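Section 4: Comparing grippers in the simulator

This section explains how to run the same pick with more than one gripper and compare the results. You will need a working installation of the Remosville simulator, a two-armed robot model and at least two gripper files. If you have not yet loaded a robot, go back to Section 3 and do that first.

The steps below use the marker pick, which comes with the kitchen set. It is a good first test. A marker is narrow and smooth, so small faults in finger spacing or contact settings show up early.

4.1 Before you start

1. Close any other session. Two sessions writing to the same log folder will overwrite each other.
2. Open the Robot tab and check that both arms are listed as ready.
3. Open the Gripper tab. Choose the Grustura parallel gripper for the first set of trials. Leave the other arm as it is.
4. Set the opening speed and closing speed to the same value. You can change them later, but not in the middle of a comparison.
5. In the Camera tab, switch on the wrist view for the arm you are testing and the head view for the whole robot.

Note: Each gripper file carries its own finger length. If you swap the file without pressing Reload, the arm will still plan for the old fingers and will stop too high or too low.

4.2 Setting up the wrist view

The wrist view is the one you will use most. It looks along the hand, and both fingers should be in view for the whole trial.

1. Move the arm to the Ready pose.
2. Open the fingers fully.
3. Turn the wrist joint until the two fingers stand level with each other on either side of the view.
4. Press Save View. The same view will be used for every gripper until you save another one.
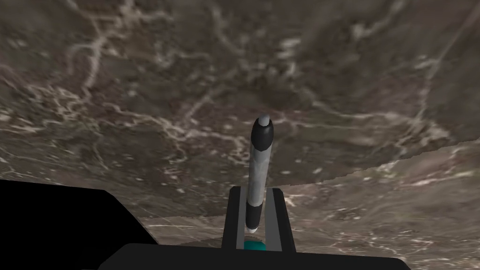

5. Set the close force to the lowest value and raise it one step at a time. Stop at the first value that holds the marker for the full length of the hold test. Write this value down, as you will need it in 4.4.

Caution: Do not start from a high force and work down. The contact solver can push a thin object through the finger pads, and the trial will then be logged as a drop when the real fault is in the settings.

If the marker leans once it is held, check the pad offset before you change the force. A pad that sits too far forward on one finger will twist the marker. The offset is found under Gripper, Pads, and is set separately for the left and right finger.

4.3 Checking the arm against the room

Grippers differ in length and width, and a pose that is clear of the worktop with one may not be clear with another. Run the clearance check each time you load a new gripper file.

1. Switch to the head view.
2. Choose Clearance, then Sweep. The arm will move slowly through its range with the fingers open.
3. Watch the wrist joint near the end of the sweep. With the Grustura file it should stop at 270 degrees.
4. If the arm stops early, read the message at the foot of the window. It names the part that was touched.
5. Repeat for the second arm, even if you only plan to test with one.

Things left on the counter count as obstacles. You can switch them off one at a time in the Objects list, but for a fair comparison keep the same list for every gripper. We leave everything on. It makes the sweep slower, and it also gives a better idea of how the arm will cope in a room that has not been cleared for it. 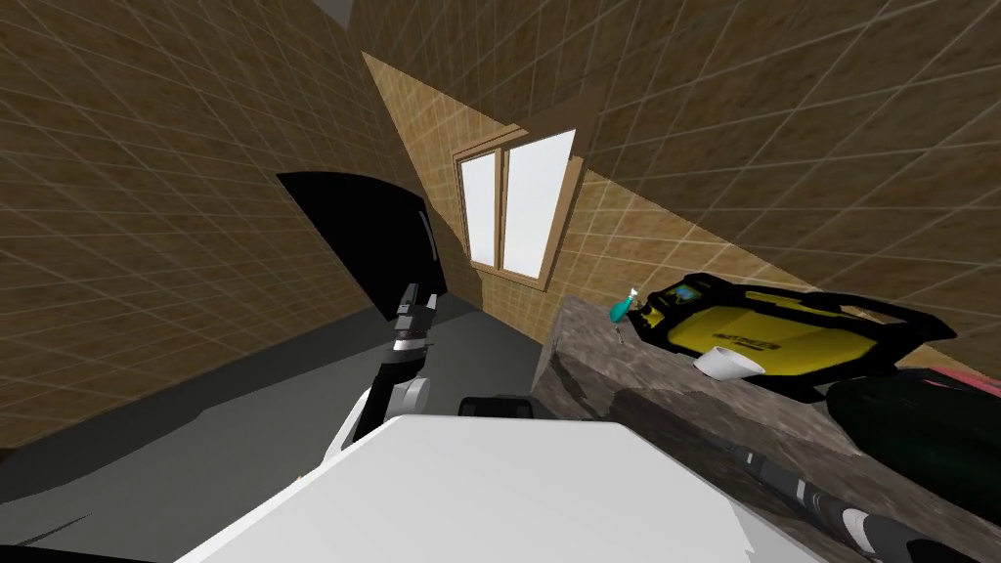

6. When the sweep ends without a message, press Accept. The limits are stored with the gripper file.

Note: The head view can be tilted freely. This has no effect on the trial. Some users find a steep tilt helpful for seeing past the robot's own body; others prefer to keep the floor level. The tilt is saved with the session and can be reset with the Home key.

4.4 Running the trials

1. Load the first gripper file and press Reload.
2. Enter the close force you wrote down in 4.2.
3. Set the number of trials to 59. This is the default, and the charts in Section 5 expect it.
4. Tick Vary Start. The marker will then begin each trial at a slightly different angle.
5. Press Run. Do not move the camera while the trials are running — the view is redrawn each time and this slows the log.
6. When the trials finish, save the log under the name of the gripper.
7. Load the next gripper file and go back to step 1. Find its own close force first by repeating step 5 of 4.2.

Caution: If you stop a run part of the way through, delete the log and start again. A short log will load without a warning, but the drop rate it gives is not a fair match for a full one.

4.5 Reading the wrist view

After a run you can step through any trial with the arrow keys. Look at how wide the fingers stand, which way the marker leans and how near its tip is to the hand. A gap between finger and marker matters most in the moments after the close command has been sent. Before that command it means nothing.
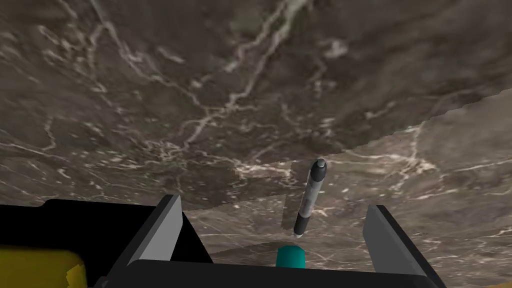
Châu Trương: On the Ruvunport controller the close command shows in the log 2 frames before the fingers start to move. If you step to the log line and look at the fingers there, you will think the grip has failed. Step on 3 frames and judge it from there. It would help to have this in the guide.

This has been added to the list of known delays in Section 5. Users of the Rutkowska controller can leave the delay setting at zero.

Section last changed 5/11/22.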